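Volar Session Software

Trajectory review, segmentation and training export for hand-held gripper recordings

Supplied by Estbridge
Page last revised: 2021-08-02

Overview

Volar is a desktop and server application for laboratories and engineering teams that record manipulation tasks with hand-held grippers and wish to use those recordings to train robot control policies. It imports the video and motion streams from each gripper, places them on a common clock, reconstructs the path of each hand and prepares the result for training. The software runs on an ordinary workstation, and a server edition is offered to organisations with several recording sites.

The application was developed for work in real homes and workplaces. Small household tasks such as sorting and putting away chopsticks place particular demands on perception: the objects are thin, they lie across one another, and the jaws hide part of them at the moment of contact. Volar treats contact as a separate estimation problem and reports a confidence value for every grasp it marks.

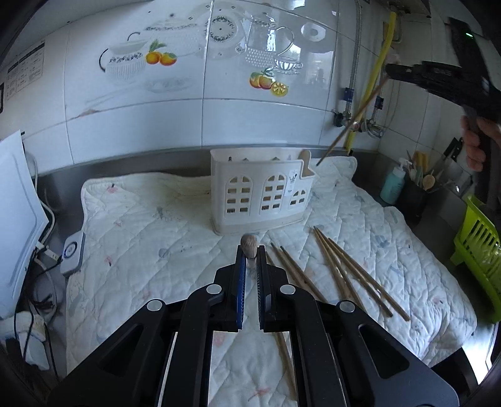 Import and time alignment

Recordings are imported as sessions. A session may contain one gripper or two, and each gripper may carry its own camera. Volar reads the clock of each device, corrects for drift and shows any remaining offset before processing begins. Where the offset is greater than the limit set by the administrator, the session is held for inspection and is not passed to the next stage.

Sessions of up to 60 minutes may be imported without being divided. Longer recordings are split on import and rejoined in the session browser. Files are checked for missing frames, and a written import report is stored with each session.

Path reconstruction

The position of each gripper is estimated from its own video and motion data. No markers need be fixed to the walls or the work surface. The estimator makes use of permanent features in the room, so patterned tiles, sockets and pipework are generally helpful to it. Plain surfaces and strong reflections may reduce accuracy — the path viewer shades any section in which the estimate is weak.

Glossy walls deserve some care. Reflected light moves with the camera and may be mistaken for a fixed point. The reflection filter, included in all editions, compares each candidate point across several views and discards those that do not behave as part of the room. It is switched on by default and may be adjusted for each site.

Two-handed tasks

When two grippers are used together, Volar reconstructs both paths in one coordinate system. The operator may step through the session with the two views side by side, mark the hand that leads each action, and record the moment at which an object is taken up or released. These marks are kept on a separate track and do not alter the original recording.
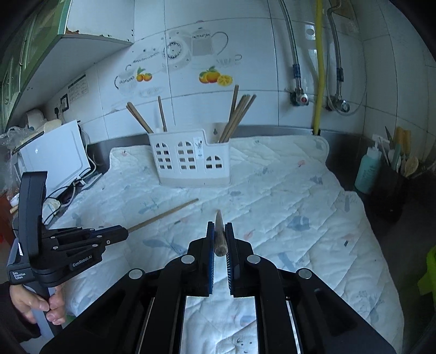 Chopstick task with two hand-held grippers, one chopstick held in each.

The jaw opening of each gripper is plotted beneath the video. A reviewer may search for every closure below a chosen width, a useful function where the held object is slender and a successful grasp differs only slightly from an empty one. Results can be accepted singly or as a group.

Segmentation and labelling

Sessions are divided automatically into short actions, such as approach, grasp, carry, place and release. The boundaries are suggestions and remain open to correction until the session is signed off. Labels follow a vocabulary set by the customer. The standard vocabulary supplied with the software contains 164 terms, and further terms may be added by an administrator.

Export and control

Finished sessions are exported with synchronised images, gripper paths, jaw opening and labels. The Nulilden planning module, licensed separately, tests each exported path against the reach and joint limits of the customer's robot arm. Paths that the arm cannot follow are listed with the reason, and may be excluded from the training set or sent back for review.

Editions

Workstation: one user, local storage, up to 500 sessions in a single project.
Server: several users, shared storage, sign-off records and scheduled processing.
Server with Nulilden: as above, with path testing for robot arms.

The licence fee for the Workstation edition is 1,030 euros per year, excluding tax. Prices for the Server editions are given on application.

Support and training

Technical support is provided by Estbridge during office hours. Installation and on-site training in continental Europe are carried out by our partner, Stöcker. The next release is planned for November and will be supplied without further charge to all holders of a current licence.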